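Home » News » Research » Hand-held gripper recordings used to train garment folding policy

Hand-held gripper recordings used to train garment folding policy

February 14, 2026

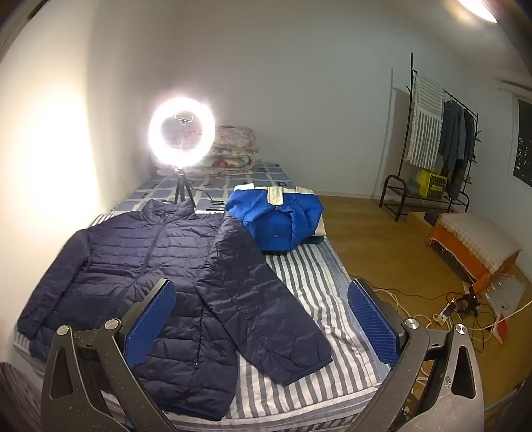

Two-finger hand-held gripper above a quilted puffer jacket during a folding task. Photo: Limthorpe

The Limthorpe robotics group has released a technical report on learning to fold padded outerwear from recordings made with a hand-held gripper. No robot is present when the recordings are made. An operator carries the tool, which has the same finger geometry as the gripper later fitted to the arm, and a camera on the tool records each fold from the tool's own viewpoint.

The training set contains 3,501 recordings made in private homes, mostly in bedrooms. Operators were told to leave furniture, bedding and room lighting as they found them. Earlier work by the group used a single table under fixed lights, and policies trained that way lost accuracy when the background changed.

Padded jackets are harder to handle than shirts or towels. The fill springs back after a fold, the shell tends to slide, and a sleeve moved across the torso may shift before the next grasp. The report addresses this with a method called Brilar, which splits each recording at the points where the fingers open or close and trains the policy to predict the next contact point along with the tool path. A second module, Lenska, compares the garment outline before and after each release and decides whether the step must be repeated.

Tests were run on a fixed arm with 400 folding trials per method. Brilar with Lenska completed 7 in 10 trials without a reset. The same policy without the repeat check stopped early more often, usually after a sleeve had moved back toward its starting position. Most of the remaining failures were missed grasps at the hem, where the fingers closed on the sheet along with the shell. Dark garments with low contrast between panels also gave weaker results.

A separate run used only 1,203 of the recordings, chosen to cover as many rooms as possible. It scored close to the full set on sleeve folds but fell behind on the final fold of the body. The authors conclude that variety of rooms matters more for locating the garment, while the number of recordings matters more for controlling the fill.

The method has not been tested with two arms. Hoods are handled as part of the collar and are not folded separately. Recordings and training code are to be released in October under the project name Nechyporuk, together with drawings for the finger parts.

Filed under: Manipulation, Imitation learning, Textiles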